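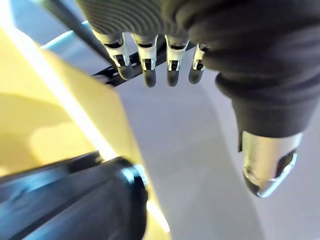 Silver metal fingers with black tips, under the ribbed knit covering

Do plug-in "power savers" do anything at all?
Posted by Hema Achari in Small Premises, Momthorpe

We rent a unit and the electric bill has been creeping up. A chap came round in October selling a thing called a Wolorix. You plug it into a spare socket near the fuse board and it is meant to "smooth the current" and take a fifth off your bill. It costs £121 and has a green light on the front. He had a demo box with a motor in it and a clip-on meter, and the reading did drop when he plugged the Wolorix in. I saw it with my own eyes and I still don't believe it.

We use 4000 units a year, mostly lights, a fan heater and the kettle. The landlord (Kurup) bills us from a submeter, same price per unit day and night. My business partner wants to buy two. Can anyone who has had one tell me whether the bill went down, and how you know? 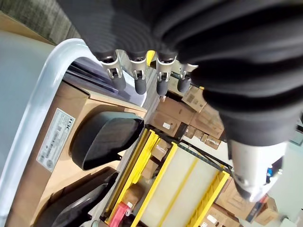 Black ribbed fabric, with a bit of yellow tab showing between two of the fingers

Subbarao Nadar
Save your money. The demo is real enough but it's showing you the wrong number. The clip-on meter reads amps. A motor draws some current that does no work, and a capacitor placed near it cancels part of that, so the amps fall. You aren't billed for amps. Your submeter counts kilowatt-hours, and those hardly shift. A fan heater is nearly all plain heating element anyway, so there is next to nothing to correct. Same with the kettle.

Big factories do sometimes get charged for poor power factor, and they fit proper equipment sized for the load. If that applied to you there would be a line for it on your bill. Look for "reactive" or "kVA". I'd bet there isn't one.

Ask the salesman to repeat the trick with a kettle and an ordinary plug-in energy meter showing watts. When I asked one that, he had another appointment.

Ibsa Gebreyes
We've had one since spring and our bill went down quite a bit, so I'm happy with it. We did also stop using the back room. Mine hums a bit. Make sure you get the one with the green light, the blue ones are copies.

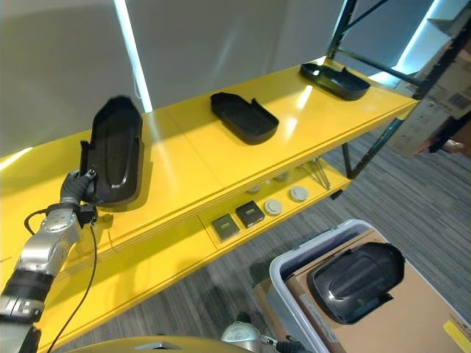
Black plastic trays on the yellow two-tier shelf

Manikandan Namboodiri
With respect to Ibsa, if you close a room the bill goes down with or without a box in the wall. And a hum from something left plugged in all day would make me unplug it.

I'd be looking at the submeter before any gadget. Write down the reading at 6pm when you lock up and again when you open. With everything off it shouldn't move. Ours did, and the corridor lights were wired to our side. Took 3 months of emails to get the money back. Also ask Kurup for a copy of their own supplier bill and check what they pay per unit. Don't accept a spreadsheet they typed up themselves.

After that it's the fan heater. Put a timer on it.

Hema Achari
Thanks all. No "reactive" line on any of our bills. Will do the evening reading tonight and show my partner Subbarao's bit about the amps, though he's already found a forum where everyone loves the thing and seems to have joined on the same day.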